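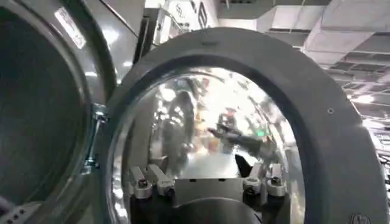

Figure 6.1 Front loader with the door open. Note the thick outer ring, the dark gasket band and the curved glass.

Chapter 6
The Shared Laundry

I learned to do laundry in the basement of a student residence, and I learned it badly. There were never enough machines and always somebody's wet towels sitting on top of the one I wanted. I shrank a wool toque down to a size that fit my roommate's teddy bear. So if you're coming to this chapter thinking you already know how to wash clothes, well, so did I!

In Chapter 5 we looked at fibres one at a time: what cotton does in hot water, why wool felts, why nylon hangs on to static. Now we put the whole lot in a drum together. We'll do it in a shared laundry room, the kind you'll find under an apartment building or down the hall in a residence, and we'll come back to the home laundry in Chapter 7. Shared machines tend to get more use and more kinds of user, and when something goes wrong there you usually hear it before you see it.

By the end of the chapter you should be able to sort a mixed basket by fibre and colour, check a front loader before you put anything in it, choose a drying setting you can defend, and keep a lint log. (Yes, a lint log. Bear with me.)

6.1 Start with the door

When I visit a laundry room for the first time I go straight to the door of the nearest machine and run a finger around the seal. People find this odd. On a front-loading washer the gasket is where water, hair, coins and bits of tissue like to collect, and a fold that stays damp will go musty faster than any other part of the machine. On a dryer you're feeling for something else – gaps, cracks, a spot where the seal has gone hard and shiny.

Then have a look at the hinge. A full-sized door with a glass porthole is heavy, and all of that weight hangs from one side. Never lean on an open door to get up off your knees, and don't park a basket on it either. I've done both. Boyang Hao, who taught me appliance repair on Saturday mornings, used to open a door halfway and let go, and if it drifted on its own he'd check whether the machine was level before he touched the hinge.

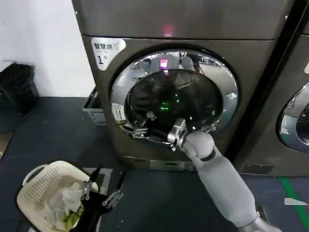
Figure 6.2 A round door with a chrome rim, hinge fitting at lower left. The number 1 on the corner label identifies the unit.

Numbering matters more than you'd guess. At Cilness, the residence where I ran the laundry course for several years, the machines had no numbers at all when I started, and the fault book was full of entries like "the one by the wall, making the noise again." Which wall? Which noise? Once each unit had a label, Florante Baluyot could go back through the book and match a complaint to a machine in minutes. If you share a laundry, write the number down along with the time you started. You'll thank yourself when you come back for your stuff.

6.2 What's in the basket

Most textbooks start you off with a tidy table of whites, lights and darks. I'd like you to start with an actual basket, preferably your own, preferably before anyone has tidied it up for class.
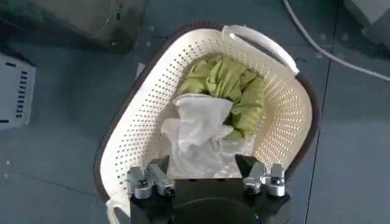 Figure 6.3 A small mixed load in a perforated basket: one yellow-green item, crumpled, and one thin white one.

Two pieces of fabric and you already have decisions to make. The green is strong enough that I'd want to know whether the dye has been washed before. The white looks thin, possibly synthetic, and I wouldn't pick a temperature for it from across the room. Find the care label, feel the cloth, and if the label has been snipped out, treat the piece as the more delicate of your guesses. Toshiko Morikawa, my first editor on this book, wanted a rule here that would cover every case. I don't have one. I have a habit, and it goes: label, hand, damp white cloth on an inside seam to see if any colour comes off.

A word on baskets while we're here. Holes in the sides let air through, and that's handy for things that are a bit damp. They also let small buttons and hooks catch, so turn anything with hardware inside out.

6.3 Before you press start on a dryer
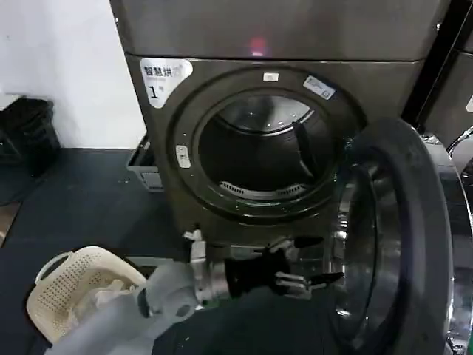

Go through these in order, every time, until you do it without thinking.

Check the care labels for the tumble-dry symbol. Anything with a line through it goes on the rack.
Clear the lint filter and wipe along the slot.
Look inside the drum, right to the back, and turn it by hand once if you can. A lone sock loves to hide behind a paddle.
Shake each item out as it goes in.
Leave room. A drum packed tight dries the outside of the bundle and steams the middle.
Close the door firmly and listen for the latch.

Try it yourself 6.1

Weigh the lint from one load of towels, then from one load of synthetics, using a kitchen scale that reads to a gram or better. Record the machine number, the setting and the weight. Keep the log going through April, and bring it with you for section 6.6, where we'll use it to talk about fibre loss and why Gilles Guérin's old bath towel went see-through down the middle.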